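Finish for a maple board that kids' blocks live on?

Woodworking > Finishing > Food safe and toy safe
Started January 18, 2024

knotty_lepik
I glued up a maple board in December for my niece to sort her blocks on. It's 24 inches long, made from offcuts. Sanded to 220. She is three and everything ends up in her mouth at some point, so I want a finish that is safe and that I don't have to redo every month. I have mineral oil, a can of Strazds hardwax oil and some old shellac flakes. Which one would you use? The blocks are painted and I'm leaving those alone.
Kaja

gunars_l
Shellac. It dries fast, it's on candy and pills, and if it gets scratched you put another coat over the scratch. Two thin coats with a pad, sand lightly between them.

pinebox83
Shellac is fine until somebody sets a wet cup on it. Then you have a white ring. I would use the hardwax oil and let it cure. Read the can for cure time and then wait longer than it says.

gunars_l
It's a block board. Why is there a wet cup on it?

pinebox83
Because she's three.

knotty_lepik
There will be cups. There will also be yogurt.

NGaete
I run a toy library and we have over 132 wooden items going in and out. Everything gets wiped down when it comes back, and that is what kills a finish. Mineral oil was useless for us. It looked good for a couple of weeks and then the wood went gray and fuzzy where people had wiped it. We switched to hardwax oil on the boards and trays and I recoat them once a year. Shellac did not hold up to our cleaner, but our cleaner has alcohol in it, so that was our own fault.
Nélida

gunars_l
Alcohol will take shellac right off, yes. Wipe with a damp cloth and you won't have that problem.

NGaete
I can't control what people use at home.

quietplane
Has anyone used Wuruvow paste wax by itself? I put it on a stool and liked it.

pinebox83
Wax alone is about the least protection you can get. OK on a stool in a bedroom. I wouldn't put it on something that gets yogurt on it.

quietplane
The stool is in a bathroom. It has been fine for 5 years.

pinebox83
Then you have a dry bathroom.

dace_r
Before you pick a finish, raise the grain. Wipe the board with a damp rag, let it dry overnight, sand with 220 again by hand, and do it a second time. Maple feels like glass off the sander and then turns rough the first time it gets washed. If you do it now it won't do it later. Also round the edges over if you haven't. A square edge loses its finish first and it's what a kid falls on.

knotty_lepik
Edges are still square. I'll round them. What radius?

dace_r
Eighth inch is plenty if the board is thin. I do it with a block plane and then sandpaper.

gunars_l
Agree on the edges. I'd go bigger on the front.

Piret P
Question from someone who doesn't finish much. Does the finish matter for how the blocks sit? We had a varnished tray and the blocks slid off it whenever it was tipped at all. My son got very upset about it. I ended up putting felt in the bottom.

NGaete
It does matter. Gloss is slippery. Go matte or satin, and don't build up a lot of coats.

pinebox83
Another vote for the hardwax oil then. It doesn't build up much at all.

gunars_l
You can rub shellac out with steel wool to take the gloss down. But fine, use the oil. If it was for display I would still say shellac.

dace_r
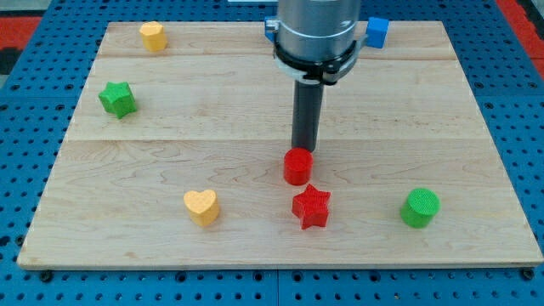 Glue lines are the other thing I'd look at before any oil goes on. Squeeze-out that you missed will seal the wood and show as a pale smear, and you can't see it on bare maple until it's too late. Wipe the whole board with mineral spirits and look at it from a low angle with a lamp off to one side. On a maple board with wavy grain like the one in the picture, a clean seam is only a faint line between the strips and the figure pulls your eye away from it. A smear of glue does the opposite once the oil is on. If you find one, scrape it with a card scraper. Sanding just that spot leaves a dip.

knotty_lepik
That's useful. I found two smears near one end with the mineral spirits. Scraped them off. Is that front edge about what you meant by rounded?

dace_r
Yes, a slight round like that is enough.

Piret P
I like the heart and the star. Ours are only cubes and cylinders. Are star points a problem with little kids?

NGaete
Thick ones are fine if the points are blunt. I check ours for chips when they come back and sand any that have a sharp spot. The thin flat puzzle stars are worse because the points snap.

quietplane
Still think wax would be OK.

knotty_lepik
Going with the hardwax oil. Grain raised twice, edges rounded, glue scraped. First coat goes on tonight. How long between coats on the Strazds?

pinebox83
24 hours if the shop is warm. Buff off everything that hasn't soaked in or it stays sticky. And lay the rags out flat outside to dry, don't ball them up in the trash.

gunars_l
Second that about the rags.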